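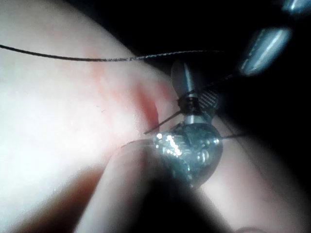

Slide 1: a few millimeters of metal and sparkle, held up close

Small Things, Big Table
Speaker notes, Drosgate Makers' Hall, Saturday, June 14, 2025

Opening (leave slide 1 up while people find seats)

Hi everybody, thanks for coming out on a nice day to sit in the dark with me! Ask for hands: who has dropped something tiny on a carpet this week? Keep my own hand up.

Let them look for a bit. Get people to guess the size before I say it. Most folks go for something like a thimble, so point at the skin next to it and let them work it out. I love the two little blades on top, which look like a propeller to me, and I love that glittery bulb underneath even more. Then point out the wires sticking out, very thin, and ask how they'd put it down without bending one. Wait for answers. Somebody will say "very slowly" and they're right.

Why I got into this

Tell the Namex story, short version. I bought a box of odds and ends at the Namex swap back in January, paid too much, got it home and found the good stuff was all under the size of a pea. I had big-person tools and a big-person table. Everything I know about handling small parts comes from that box (and from the gap between my floorboards, where some of that box still lives).

Don't do the long version. The long version has the parking ticket in it and we only have the room till noon.

Fingers first

I know, tweezers! I'll get to tweezers. But a fingertip gives a little and it tells you how hard you're squeezing. Steel doesn't. With round or glassy parts I nearly always start with my fingers, because tweezers will shoot a smooth bead clear across the kitchen.

Wash hands, dry them properly, no lotion. Hold it by the fattest part and let the wires hang out in the air. If there's a thread attached, move the thread out of the way first, then pick up the part. I did it in the other order for years.

Demo: pass around the tray of practice beads. Remind people on the left side that it has to come back this time.

Tweezers, quickly

I carry 2 pairs. The Kubiak ones are pointy and I use them for wire. The fat blunt pair came out of a first aid kit and I use it for everything else. That's the whole section, really. If someone asks about magnetic ones, say I had some and everything stuck to them, including the other tweezers.

Light and what you work over

Spend some time here, it's where the questions come from.

A part like the one on slide 1 is much easier to read against something dark, because the shiny bits jump out. Dark felt is my favorite and a black T-shirt works fine. White is better for finding dark little specks and crumbs of wire, so I keep both handy and swap. Move the lamp around before you decide you can't see it. Low and off to one side is usually good, straight down on white washes everything out.

Stains! A white surface with a patch of color on it hides things you wouldn't believe. Red and orange are the worst for me, copper wire just melts right into them. So look for the marks before you start, and set parts down on the clean side. Next slide here. Point to the pale pink part first, then to where the red gets stronger and curves down to the left. Ask where they'd put a copper pin down, and where they wouldn't.

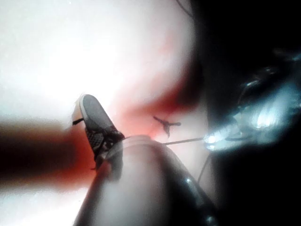

Putting it all away

Lids. I'm begging you. Mine are Suno sample pots, the size with the screw top, 4 to a row in a cookie tin. One kind of part per pot, label on the side, never on the lid, since lids wander off and marry other pots.

I had about 3000 beads in one jar once. Show the jar. Yes, it's still mixed.

Questions, then give the tray one last look before anyone stands up. Shoes check by the door.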